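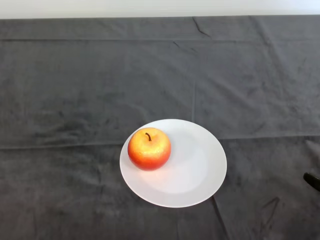 Recording Pick Demonstrations for the Skatside Manipulation Task
Skatside Robotics Club build notes
Written by Hajar Kamel
Last updated 2023-08-21

This page covers recording one set of demonstrations for the single-object pick task. It assumes the arms are already calibrated and that you have an account on the club machine, Tan. If you have not calibrated, do the February worksheet first and come back.

The task: one apple on one plate. The left arm closes on the apple, lifts it clear of the plate, holds, and puts it back. The right arm stays parked for the whole episode. Its fingertip may show at the edge of the head camera view. Leave it there.

Table setup

1. Spread the gray cloth over the full tabletop, up to the wall. Fold lines are fine. Raised wrinkles under the plate are not, since the plate will rock when a finger touches the rim.
2. Put the white plate on the near half of the table. Vary its position between episodes, left and right of center, but keep it inside the reach of the left arm.
3. Put the apple on the plate, stem up. Off-center is preferred. An apple in the exact middle of the well is too easy, and the policy learns to aim for the plate.
4. Clear everything else off the cloth.

Starting the recorder

Log in to Tan and start Poden, the recorder. Load the profile named pick_single. Check three fields before you do anything else:

Rate: 30 frames per second
Cameras: head, left wrist
Arm log: left and right

The right arm log has to be on even though that arm does not move. Ilora, the training script, rejects any episode with a missing arm channel and does not tell you which channel it was.

Recording an episode

Stand at the leader arm and move the follower to the home position. Press the foot switch once. Wait for the tone, then begin.

Approach from the left side of the plate with the gripper open. Keep the wrist low enough that the fingers end up on either side of the apple at its widest point. Closing on the upper third pushes the fruit out toward the far rim. Slow down for the last part of the approach.
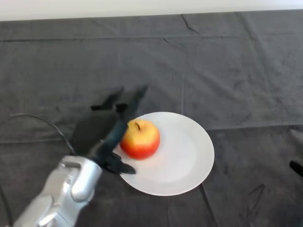

The lower finger will pass over the rim of the plate. Give it a small clearance. If it presses down, the plate tips and the episode is spoiled: press the foot switch twice to discard it and reset the table.

Close until the grip current levels off. Do not keep squeezing. Lift straight up, hold for a two count, lower to the same spot, open, and back out along the path you came in on. Press the foot switch once to stop.

Watch the cable on the left arm during the return to home. It should stay slack at every point in the move. If it pulls tight, stop and re-route it before the next episode.

Light and shadow

The arm throws a shadow on the cloth, often a dark one, and it can reach the plate. Do not move the lamps to get rid of it. The shadow will be there at test time too. What does matter is that the lamps stay the same within a set. Note the lamp setting in the session log.

How many to record

A full set is 83 episodes. Most operators need over 29 minutes for the first third and get faster after that. Change operators between sets, never in the middle of one. The combined club dataset stood at 1,431 episodes when this page was updated.

Checking the set

Run the check command in Poden with the set number. It lists dropped frames, short episodes and episodes where the gripper never closed. Replay anything flagged. Discard an episode if:

the apple rolled off the plate
the plate slid during the close
the right arm moved
a hand or sleeve came into the head camera view

A failed grasp followed by a clean second try can be kept. Tag it retry. Ilora gives these a lower weight by default, and the value is set in the config under retry_weight.

Copying to Tan

Poden writes to the local scratch folder. Copy the set to the shared folder and compare checksums before you delete the scratch copy. Name the folder with your initials and the set number, no spaces.

Known problems

Tone does not sound: the foot switch is in the wrong port. Use the one nearest the power button.
Head camera exposure drifts: lock exposure with the plate in view. The cloth alone is dark and the plate will come out blown.
Check command reports zero episodes: the profile was changed after recording. Reload pick_single and run it again.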